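The hall shelf, again

Regular readers of the Savotstead newsletter will remember that in August I promised to deal with the shelf by the door. Several of you wrote in to ask how it went. One of you wrote in to ask whether I meant last August. Fair enough.

For newer subscribers: the shelf is a low thing with three cubbies across the top and one long open space underneath, and it was bought so that everybody leaving the house could find what they needed in under a minute. It cost 481 of our local money, plus delivery, plus an evening of my life with a hex key. Within a week it had become the place where objects go to wait for a decision. Chargers, mostly. Also pouches.

I have a weakness for pouches. The theory is that if every small item lives inside a soft zippered thing, the house will be tidy. In practice you end up with 9 soft zippered things, and you have to open all of them to find the nail clippers. The Truruser came free with a suitcase. The Pivden was meant for cables and has held, at various times, foreign coins, a sewing kit and half a packet of mints. I could not tell you what the Lie was meant for, and the label was no help either.

So on 26th September I set a rule. Every pouch gets picked up, opened, emptied and either given a job or put in the donation bag. No pouch goes back on the shelf because it "might be handy for a trip." I have been on two trips this year and packed for both of them in a grocery sack.
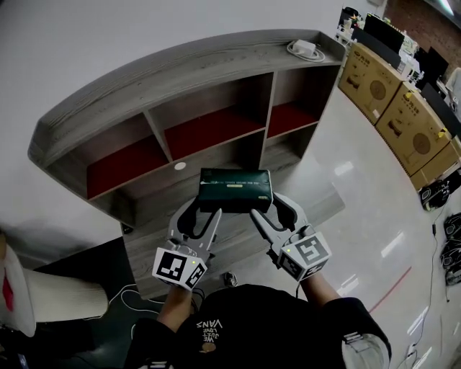

The rule held for most of the morning. Then I got to the padded ones, which are harder to part with, as they feel expensive even when they have nothing in them. I allowed myself to keep one for travel and one for medicine. A third was kept on grounds I would prefer not to go into – it is a nice color.

Chargers were next. Our house style, if we can be said to have one, is to wrap the cord around the plug and walk away. It looks neat for a day or so and then you pull on one end and get a knot. I bought a bag of Velcro ties to fix this. The bag has nearly 2000 ties in it, so if anyone in the Savotstead area needs some, please come by with a bucket.

The cubbies now have jobs. Left is for keys and sunglasses, middle is for mail that needs an answer, right is for anything that has to go back to somebody else. The long space at the bottom is for shoes, in principle. The top is supposed to stay clear, and I'll report on that next month if there is anything to report.

The donation bag is in the car. It has been in the car since Saturday lunchtime, and I have driven past the drop-off twice.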